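Drultow Leaves Early Access in March With New Co-op Mode

20 November 2018 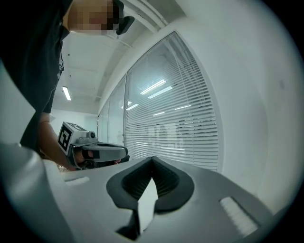 Winmont has set a March release for Drultow, its turn-based dungeon game for PC, and confirmed that the full version will add online co-op for two players.

In co-op, each player controls one half of the party and draws from a separate pool of action tiles. Tiles can be traded between turns, but every trade costs a point of stamina, and a party that runs out has to rest before it can open another door.

The update also brings the total number of relics to 123 and adds Brivum, a flooded city that serves as the game's final region. It has 7 floors, and its layout changes each time a party enters. Lead designer Chie Kobori said a full run through the new region should take around 35 minutes.

"Players kept telling us the last act ended too soon," Kobori said. "Brivum is our answer to that."

The soundtrack is by Gilberto Sotelo, who also wrote the music for the studio's first game, Restrepo. Saves from the early access version will carry over, although unfinished runs will be reset. Winmont has not announced a price or any plans for consoles.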